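Size Labelling and Return Rates in Online Footwear Listings
Final report, second-year retail project

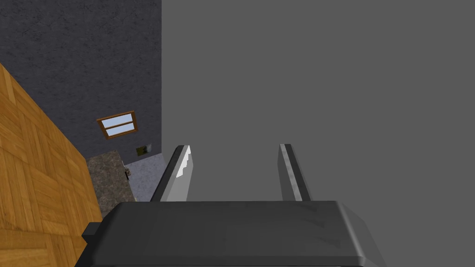

Department of Fashion Retail and Product Data

Authors: Paora Trevaskis, So-yul Hyun, Rhys Ruawai
Supervisor: Kourosh Karimi
Submitted: March 5, 2025

1. Background

Women's shoes sold online are listed under several size systems at once. A single pair may carry a US size, a UK size, a European size and, less often, a foot length in millimetres. Conversion between the systems is not fixed. Each maker builds on its own last, and two shoes marked UK 5 can differ in inside length and in width at the ball of the foot. The shop we worked with, Farkero, sells three labels: Pleltum (walking shoes), Juška (ankle boots) and Estska (flat sandals). All three had been listed with one shared conversion table.

2. Aim

To find out whether the shared table was a source of wrong-size returns, and to propose a listing format that could be used for all three labels without new software.

3. Method

We drew 100 returned pairs from the shop's returns log. Pairs sent back as faulty or unwanted were left out before the draw. For each pair we recorded the label, the style, the size shown on the listing, the size printed on the box and the reason given by the customer.

Inside length was measured with a sliding rule along the insole, heel to toe, with the insole left in place. Width was measured at the widest point of the insole. Each measurement was taken twice by different members of the group. If the readings differed by more than 2 mm the pair was measured again and the third reading was used. Sandals were measured on the footbed, leaving out the raised rim.

4. Results

In 34 of the 100 pairs the size on the listing did not match the size on the box. Of these, 21 were Juška boots. The boots are made in whole European sizes only, but the table had supplied half sizes in UK terms, so that two listed sizes pointed to the same box. A customer who changed one for the other received an identical boot.

Pleltum listings agreed with the box in most cases. The usual complaint was width. The maker offers a wide fitting, marked with a letter after the size, and the letter had been dropped when the listings were loaded -- the size field accepted figures only.

Estska sandals gave no clear pattern. Straps are adjustable and customers' comments were short.

5. Discussion

The log does not record pairs that were kept, so the figures above cannot be read as a return rate. They show only how often a labelling error was present among pairs already sent back. Kane Wihongi of Farkero checked our boot readings against the maker's own sheet and found them in agreement, apart from one style that has since been withdrawn.

6. Proposed format

Maker's size first, exactly as printed on the box. Converted sizes follow in brackets. Width is given its own field and is never left blank; standard fittings are entered as "standard". Inside length in millimetres goes on the last line.

Farkero intends to try the format on the boot listings in April. Sandals will stay on the old table until the new stock has been measured.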